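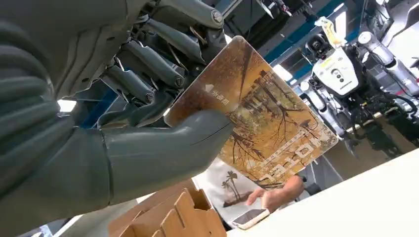

A card in hand at Lendlow.

The Lendlow card club will move its weekly game night to the Trakdale community center in May, after the number of regular players passed what its current room can hold. The club started with five members and now has more than 40.

Doors will open at 6 p.m. and play will end at 9:30 – half an hour earlier than now. Entry stays at $5, with tea and coffee included.
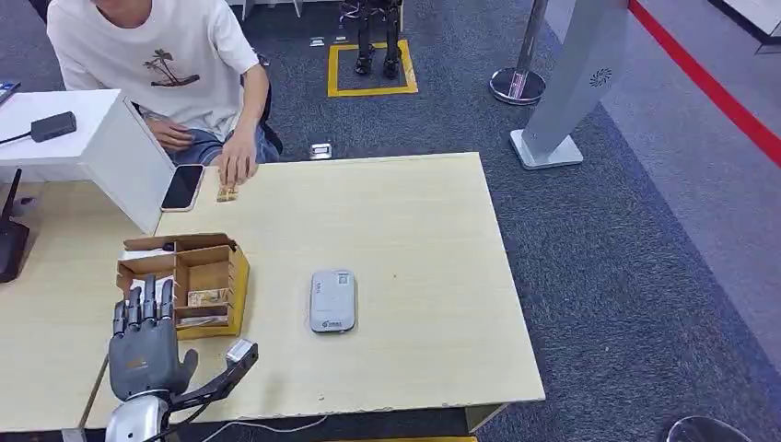 Melaniia Sirko said the earlier finish would suit her, as the last 26 bus leaves at 9:50 and she has missed it twice this winter. She would have liked a later start on top of that.

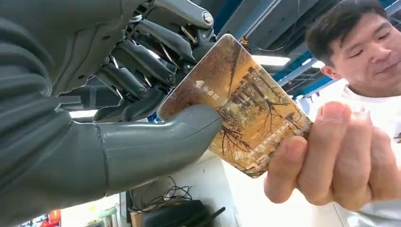
The new room seats 50. Beginners can come an hour early for a lesson in rummy or cribbage, and should sign up with Mudassar Virk at the front desk. The annual tournament is still planned for the fall.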